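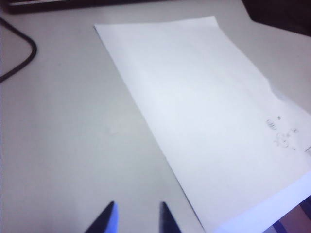
4. Collecting the demonstrations

4.1 Where the examples come from

Everything the Plistley policy knows, it picked up from people driving the arm by hand. We had no simulator for this task and I never managed to make one that bent paper in a way I believed, so we went straight to real desks. The operator moves a pair of handheld controls, the arm follows, and Covov (our recording tool) saves the wrist camera, the fixed camera and the joint readings together. A run from the first movement to the operator pressing stop is what I'll call an episode in the rest of the paper.

We had 341 episodes by the time we froze the set on 7th September. I did a good share of them myself, with Ikechukwu Eze and Yoshinori Murakami taking the others, and you can tell us apart in the data if you stare at it long enough. Ikechukwu comes in low and slides. I hover. Yoshinori is quick and then stops dead just before contact, which made for lovely clean labels but a slightly nervous policy when we trained on his runs alone.

The task sounds tiny when I write it down. Bring the open fingers to the long edge of a sheet of paper, get one fingertip under it, close, and draw the sheet a short way across the desk without creasing it further. A white sheet on a pale desk is hard for the same reason it's hard for me to find the end of the sticky tape. There's very little contrast at the edge, and what you mostly get is a thin shadow where the sheet lifts. Printed or handwritten marks help the model work out which way the sheet is turned, but they say next to nothing about where it stops, and in the wrist view they're often too soft to read anyway.

4.2 Ordinary desks, left alone

My one firm rule was that we don't tidy. At Oltwood we recorded at working desks in the office, with keyboards, cables, calendars and power adapters wherever they happened to be. The arm doesn't need any of it, and a neat bench would have been far kinder to the training curves! But the whole point was a policy that could cope with a desk somebody uses, so the clutter went in.

The fixed camera earns its keep in these places. The wrist camera loses the edge of the paper once the fingers get close, and the wider view is then the only one that still tells you how the sheet lies compared with everything else. We also left screens, room lights and lit keyboards as we found them. Bright strips turned out to matter more than I expected, mostly because an early model kept treating any long bright line as an edge worth visiting. 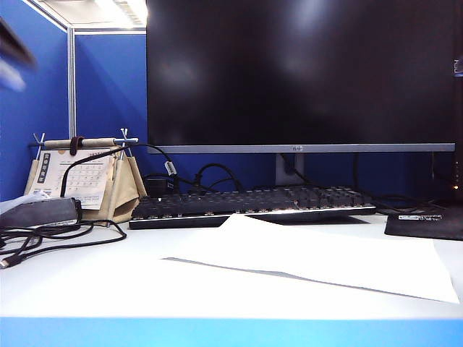
Efe Bashir objected that we were making two problems out of one: if the policy fails at a messy desk, how would we know whether the paper or the mess was to blame? It's a fair worry and we argued over it for a good while. What we settled on was a plain-bench set recorded at Wike, kept out of training and used only for checking. If a model does well at Wike and badly at Oltwood, we blame the mess. If it does badly at both, we go back and look at the grasp. Efe still thinks the Wike set is too small, and I can't really argue.

4.3 What counts as a good episode

We threw out 28 episodes after recording, and I'd like to be clear about why, as this is the sort of thing that usually vanishes into a footnote. Most went because the two camera streams had drifted apart. A few went because the operator stopped the recording before letting go of the sheet, which leaves the model with no idea how the story ends. Failed grasps stayed in, provided the operator recovered and finished. I think these are some of the most useful runs we have - a person who misses the edge, backs off and tries again is showing the model exactly the thing it can't work out from a string of perfect attempts.

Blur stayed in too. The wrist camera sits close to the desk and it moves, so a lot of what it sees is soft, and the fingers themselves are softer still. Euan Gillies wrote a sharpness filter that would have cut the set down nicely. We tried it, and the policy trained on the filtered set froze whenever the real picture went blurry, so the filter is switched off in every result from here on.

Shadows gave us a different headache. As the gripper comes down it darkens the surface under it, and that dark band can look a lot like the lifted side of a sheet. The only fix I've found is more variety. We asked operators to come in from different sides, to pause at different heights and, now and then, to pass over a patch of handwriting with the fingers nowhere near an edge at all. Figure 4 gives a wrist view with writing in it. I kept a batch of views like it for the edge detector as cases where the right answer is to carry on looking.

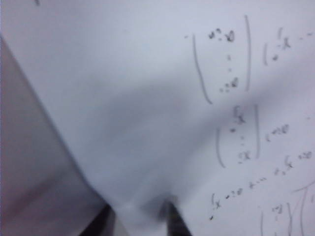
Figure 4. Wrist camera view, with handwritten notation to the right and a soft shadow above the fingertips.

4.4 Labels, and who checks them

After each session the operator goes back through their own episodes in Covov and marks three moments: first contact, grasp closed, sheet released. Then somebody else does the same runs without seeing the first set of marks. Obinna Fashola took on most of this second pass, and his marks for first contact tend to land later than mine. We don't average the two. Where they disagree we keep both and let the loss treat the stretch between them as undecided, so the model isn't punished for picking either end.

On top of the full episodes we pulled out roughly 2,000 single views for the edge detector, chosen so that neighboring views from the same run don't pile up. All the views from one episode stay on the same side of the train and test split. I got that wrong the first time round (the scores looked wonderful), and the tables in Section 5 come from the corrected split.

One gap I should own up to before we get there. We only ever used white paper, and nearly all of it large. Efe has a stack of brown envelopes waiting for October, and I'd expect the present detector to do poorly on them until we've recorded some.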